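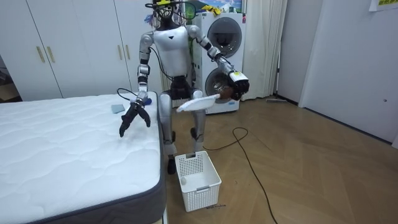
Maddocks Wool Mattress Pad

Bedroom > Mattress Pads & Protectors > Wool

Filed under: washable, natural fill, no foam

We sell very few mattress pads. Most of what the trade sends us is a thin sheet of polyester in a big zippered bag, with a leaflet claiming it will fix your back, your marriage and your allergies. The Maddocks is one we kept after trying it at home for a winter. It's a decent pad. It's also more expensive than it should be, and some of what the maker says about it is hard to swallow, so read the whole page before you order.

What it is

A quilted pad with a cotton cover and a wool filling, held to the mattress by a stretch skirt. The filling is 470 grams to the square yard. That number means something, because you can weigh it, and Meirion Ruddock in our stockroom did, on a queen he cut up after it was returned with a torn skirt. It came out where it should have. We wish more makers could say the same.

What it claims

The label says the pad "regulates temperature through all seasons." Wool does take up moisture better than polyester does, and if you wake up clammy on a foam mattress you may well notice a difference. In a hot bedroom in August you'll still be hot. Open a window.

The label also says it "extends mattress life." Well, it keeps sweat and spilled coffee off the top, up to a point. If the springs or the foam are giving out underneath, a pad on top does nothing about it, and we've talked several people out of buying one for exactly that purpose. A sagging bed needs a new mattress or, now and then, a new slat.

Then there's "dust mite resistant." We asked Maddocks twice what test this was based on. The first reply was a brochure. The second was the same brochure with a different cover. If you have a real allergy, you want a zippered encasement made for it, with a tight weave all the way around, and you should ask your doctor about it before you ask us.

Against the others

The Pomance pad costs less and is the one people bring up on the phone. The packaging makes a lot of its "2000 thread count feel," and the word doing all the work there is feel. Ask what the thread count is and see what you get. It's a microfiber cover over hollow polyester. It washes and dries easily, and for a guest room bed that gets used at Thanksgiving we'd say buy it and save your money.

The Nenidov is thicker, and lovely for the first few weeks. Delyth Parri had one on her own bed and found that the filling crept down toward the feet until she had a ridge under her calves. We stopped stocking it. They say the stitching has been changed — maybe so, but we haven't seen one with the new stitching yet.

Fit

The skirt is made for mattresses up to the depth shown on the size chart, and we'd treat that as the limit. Measure yours with the bedding off, from the bottom seam to the top of the quilting. Don't go by the figure in the mattress ad, which is often taken from the tallest point of a pillow top nobody has sat on. If you're close to the limit, the corners will ride up. Ifor Gwynne, who takes most of our returns calls, says corners are the reason for more returns than everything else put together.

Washing

Cold water, wool cycle, a small amount of wool detergent. No bleach and no fabric softener. Lay it flat to dry or hang it over two lines so the weight is shared. The label permits tumble drying on low. We don't. A pad that has been through a warm dryer comes out smaller, and Maddocks won't replace it, whatever the label permits.

A queen or king soaks up a lot of water and gets very heavy, so check that your washer can take it. A compact machine will probably leave it packed tight against the drum with soap still in the middle. The front loaders at a laundromat are a better bet.

Between washes, shake it outdoors and leave it on a rail for an afternoon. While it's off, clean the mattress itself with the upholstery tool on your vacuum, paying attention to the dips between the quilting where crumbs and lint collect.

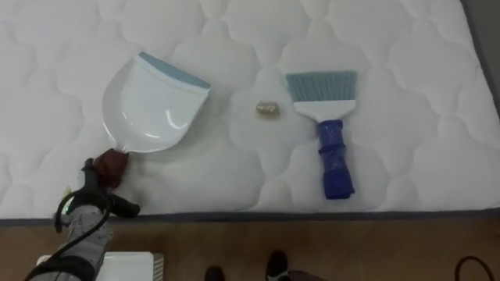 How often does a wool pad need to be washed?

Every 3 or 4 months is plenty for most beds, as long as there's a sheet over it and you air it now and then. More washing than that wears the wool out early.

Does it smell when it's new?

A little, like a sweater out of a drawer. It fades in a few days near an open window. If it still smells after that, send it back.

Is it waterproof?

Not at all. Wool will hold off a small spill long enough for you to grab a towel. For a child's bed, put a proper waterproof layer underneath and wash the pad when it needs it.

Do I need the "Flolosness" wool spray that Maddocks sells with it?

We don't carry it. Nia Skyrme read the ingredients out loud to us at lunch, and as far as we could tell it was water, scent and very little else.

Returns

You can return the pad unused in its bag. You can also return it used if a seam or the skirt has failed in the first year. Changing your mind after sleeping on it doesn't count, so please unroll it and feel it on top of the bag first. If you're still unsure, get in touch for a swatch of the cover and a pinch of the filling. There's no charge for either.

Contact us | Shipping | Returns | Copyright, all rights reserved | Back to top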